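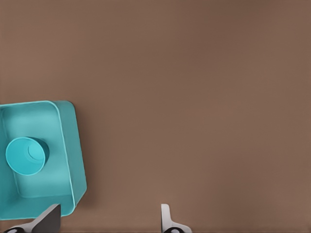

Rückmeldung aus Urthorpe zum Entwurf des Aufnahmeprotokolls: Man solle Durchgänge mit einem Nachgreifen keinesfalls verwerfen, sondern gesondert kennzeichnen, da das Modell andernfalls nur glatte Verläufe kennenlerne. Der Einwand wird übernommen.

Laborbuch Porkon, Simulation, zweiarmiger Aufbau
Eintrag vom 17.9.25

Gegenstand
Aufzeichnung teleoperierter Demonstrationen für die Aufgabe »Becher und Behälter«. Vorgesehen sind 50 verwertbare Episoden je Anfangsanordnung. Die Vorgaben vom Juli gelten fort, soweit unten nichts anderes vermerkt ist.

Durchführung
Gespeichert werden die Gelenkstellungen beider Arme, die Greiferöffnung sowie die Bilder der Übersichts- und der Handgelenkkamera. Die Ausgangslage des Bechers wird vor jeder Episode neu ausgelost. Aufgezeichnet wurden 57 Episoden. Davon sind 7 ungültig: In vier Fällen brach die Verbindung zum Bediengerät ab, in drei Fällen wurde die Aufnahme zu spät gestartet. Episoden mit Nachgreifen verbleiben im Bestand und erhalten in Fivik das Merkmal »Korrektur«.

Bei der Durchsicht ist auf die Seitenbezeichnung zu achten. Sie richtet sich nach dem Roboter und nicht nach dem Betrachter; in der Übersicht steht der rechte Arm demnach links, neben dem rosafarbenen Behälter, und hält dort den blauen Becher.

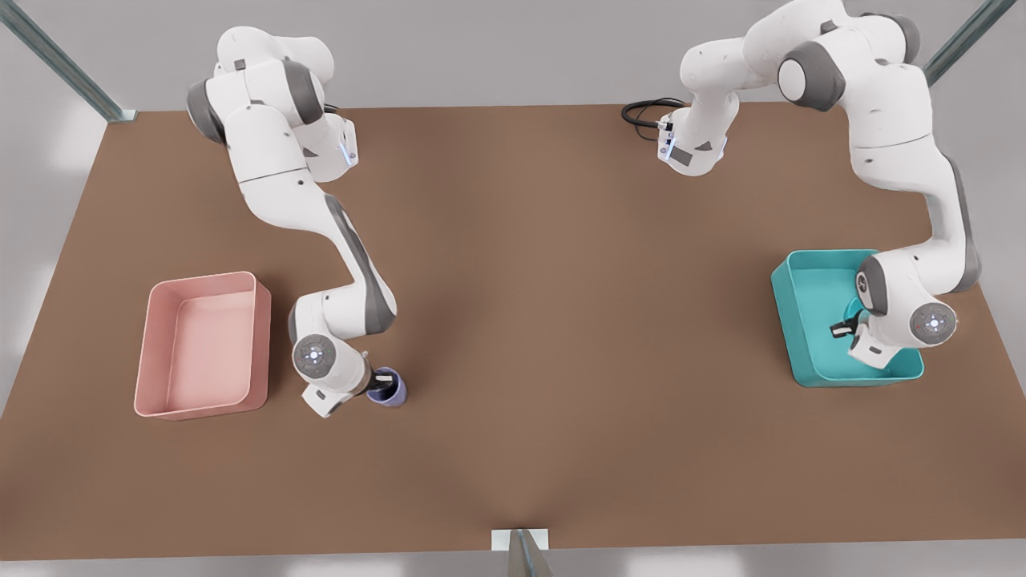

Offene Punkte
1. Zeitversatz zwischen Handgelenkkamera und Gelenkdaten prüfen; in der Auswertung Pilkington betrug er bis zu 3 Bilder.
2. Einheitliche Regel für das Ende einer Episode festlegen. Vorschlag: Greifer geöffnet, beide Arme in Ruhe.
3. Merkmal »Korrektur« in den älteren Beständen nachtragen.
4. Ungültige Episoden bis zur Klärung der Verbindungsabbrüche nicht löschen.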